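Gomstead Private Well Testing Project
Interim report to the Ravska Fund
Sat 24 November

1. Sampling
The work plan called for one sample from each registered private well in the Gomstead and Covach districts. The registry lists 1091 wells. Collection in Gomstead is complete. In Covach, 10 wells remain, all on the east side of the river, where the access road was closed for culvert replacement through most of the fall. Owners have been sent new appointment letters.

2. Laboratory work
Nitrate, hardness and total dissolved solids are run in house. Arsenic and lead go to the contract laboratory at Seol, with a turnaround of five working days. Two batches were returned for missing chain-of-custody signatures and resubmitted. The custody form now carries the signature line on its first page. Duplicate samples for nitrate agreed within the limits set in the quality plan.
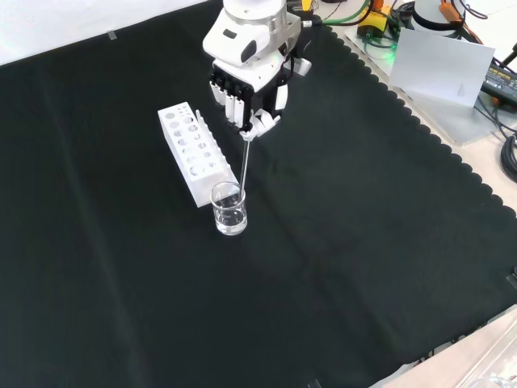 Guadalupe Bañuelos objected to the reporting limit for nitrate in her comments on the draft, writing that households with infants need the measured value even when it falls below the limit for action, and that a bare "pass" on the owner's letter tells them very little. The letter template has been revised accordingly. Letters already mailed will be reissued at no charge to the grant.

3. Budget
Spending is 2 percent under plan. The difference is unspent mileage for the Covach wells and will be used when the road reopens. No transfer between budget lines is requested.

4. Next period
Remaining Covach samples are scheduled for December. The well depth field is blank for a number of older records and will be filled from drillers' logs where these exist. The draft district map follows once the last arsenic results are in.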